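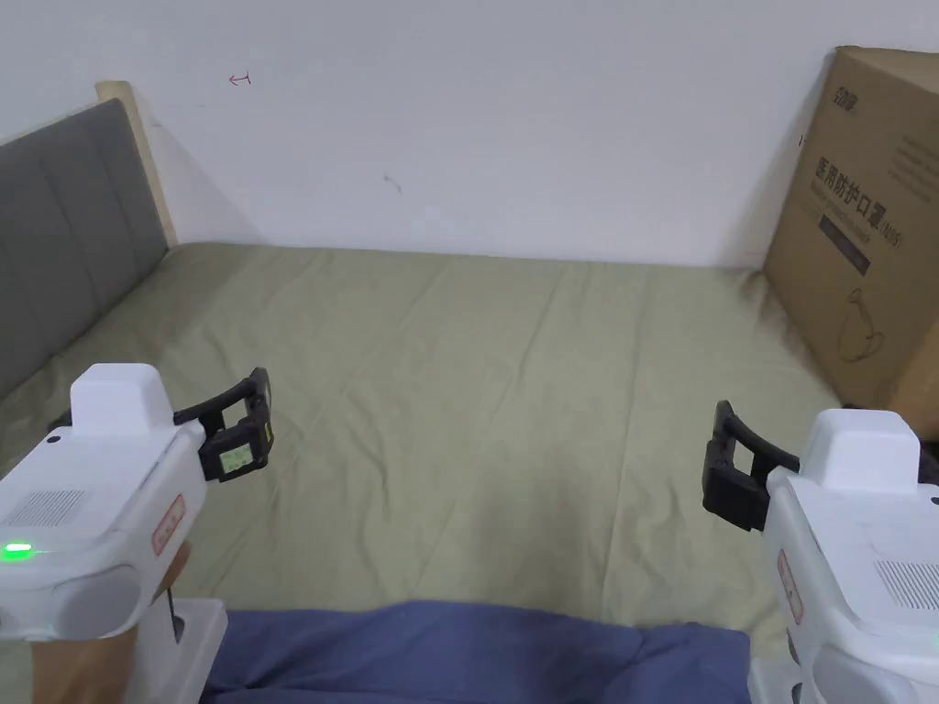 # Teaching a robot to fold laundry on a bed, a thread

**1/** Monday, 8 a.m., a gripper in each hand, at the side of a bed in Varstead. I have a degree. My mother asks what I do and I tell her "data," and she nods the way you nod at a dentist.

**2/** The job: I do the chore using two hand-held grippers in place of my fingers. They record what I did. Later a robot with the same kind of grippers on the ends of its arms tries to copy me. So whatever I do wrong, it will do wrong too, with tremendous confidence.

**3/** Current chore is called "fold soft item, bed surface." Pick up crumpled cloth, lay it flat, fold in half, fold in half again, push to the far side. A six-year-old can do it. A six-year-old would also ask for a snack partway through and be within their rights.

**4/** The cloth in this one is blue and starts in a heap on my side of the bed. You'd think a heap would be the easy part. A heap has to be a *new* heap each time. I have now been given written feedback on my crumpling.

**5/** (The feedback: "heaps too similar." I'd developed a style.)

**6/** Target is 155 good takes for this setup before we change anything. A take is good if both grippers were tracked the whole way through, nothing got dropped, and the operator didn't say a word that has to be explained to the client.

**7/** Things I can do with my hands without thinking: find the corner of a blanket.

Things I can do with two black jaws that open about as wide as a clothespin with ambitions: find the middle of a blanket, over and over.

**8/** The trick with corners is to stop hunting for them. Grab any edge, lift, let it hang, and slide the other gripper down until the cloth runs out. Trevor Haworth taught me that on my second day. He learned it from watching a video of himself failing at it for an hour.

**9/** Trevor also does the review, which means he watches everybody's takes at double speed with a coffee. He says he can tell who's folding from the elbows. I didn't ask what mine say about me.

**10/** A word about the fitted sheet. It's sage green, it's got creases running all over it, and it stays that way. New people always smooth the bed first because they were raised right. Please don't! The robot is going to meet beds that somebody slept in.

**11/** Trouble is, a jaw will pinch a crease in the sheet just as happily as it pinches the blanket. So you lift, and the mattress cover comes along for the ride, and now you're folding two things. Tilt the tips up a bit before you close. Takes a couple of days to get into your wrists.

**12/** Someone replied to my last thread asking why we don't just drive the robot by remote control. We do that too! The remote rig lives at Dovetti, it's got arms and a chair, and there's a sign-up sheet for it that reads like a custody agreement.

**13/** Differences, from someone who's done both: by remote you feel nothing and every fold takes forever, but you can't cheat. By hand you're quick and you can feel the cloth tug, and you will absolutely do some little hip swivel that no robot arm can follow.

**14/** I lost 90 takes to the hip swivel. I'd been leaning across the bed to push the folded cloth toward the wall. Lovely smooth motion, very natural. The arm it's meant for is bolted to a stand and doesn't lean.

**15/** So now I keep my feet planted and my belly off the mattress, and I fold like somebody trapped behind a counter. My back has opinions. The numbers are better.

**16/** Speed: slower than you want, faster than a museum guard. If you pause to think, the robot learns to pause there too. We have an early model named Urban that stops before the second fold every single time. That pause is me wondering if I'd left the stove on.

**17/** I'm oddly fond of Urban. It's like meeting a kid who's got your worst handwriting.

**18/** The newer model, Geketti, was trained on over 3,000 takes from all of us and has no personality whatsoever. Folds fine. Puts things down square. Trevor is thrilled and I feel a little erased.

**19/** Q from the replies, "do you fold better at home now?" I do not. I own a chair and the laundry goes on the chair. Last week I caught myself pinching a pillowcase with two fingers and a thumb, held out stiff, like a crab doing housework.

**20/** After lunch it's the same bed and the same blue cloth, starting from the foot end. I'm told my heaps have shown improvement. If you want to do this for a living, we're hiring for November. Bring comfortable shoes and don't wear long sleeves, the jaws will find them.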